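Cloth folding demos -- how many before you train?

bruneo_bob_no
4 Dec 2019
So I've finally got my two-arm setup recording and I'm teaching it to fold a square of gray cloth. I drive both arms by hand with the Tandico leader handles and save every run, wrist cams and overhead cams together. I'm at 497 runs and my hands hate me. My first training try was at 200 and it was pretty bad, it just kind of hovered over the cloth and poked at it. The part I'm worst at is when the cloth gets up close to the fingers, because on the wrist cam the fabric and the grippers are both so dark. Should I keep going to 1000 or fix something first??

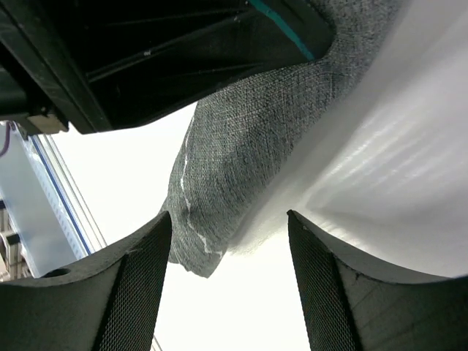 Re: Cloth folding demos -- how many before you train?

evell_fan
Fix something first, please. I did nearly 1000 runs of towels last March and threw most of them out. My early ones were sloppy (I was learning too!) and the policy learned my sloppy habits. Watch your first 100 back and delete anything where you stop and think for ages in the middle.

How are you doing the pick up? Both corners at once, or one and then the other?

bruneo_bob_no
Both corners, then lift, then lower it down and fold. I like the lift since the overhead cam gets such a clear look at the shape.
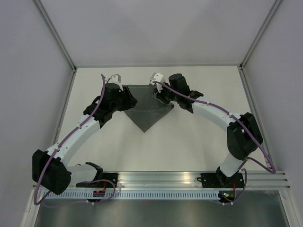 Top edge between the two grippers, bottom corner hanging down

haslinger77
I'm going to disagree with evell_fan a bit. Don't delete the slow ones! Tag them and train with and without. I kept my messy runs, the ones where I dropped a corner and went back for it, and mine recovers from a bad grab way better than it used to. If all your demos are perfect it has no clue what to do when things go wrong.

evell_fan
Dropped corners and fixing it, sure, keep those. I mean the ones where you sit there for ten seconds doing nothing. It learns to sit there too.

bruneo_bob_no
OK that explains the hovering, lol. I pause a LOT, mostly when one arm is down low near the table and I'm trying to bring the other one in
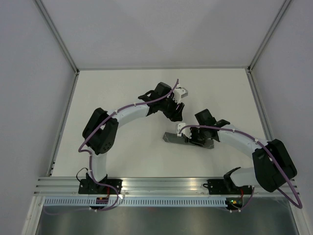
without bumping wrists. I think I'll trim the pauses, tag the do-overs like haslinger77 said, and retrain on what's left before I record any more. Do you two change the start position every run or only every so often?

haslinger77
Every run. Just toss the cloth down and go.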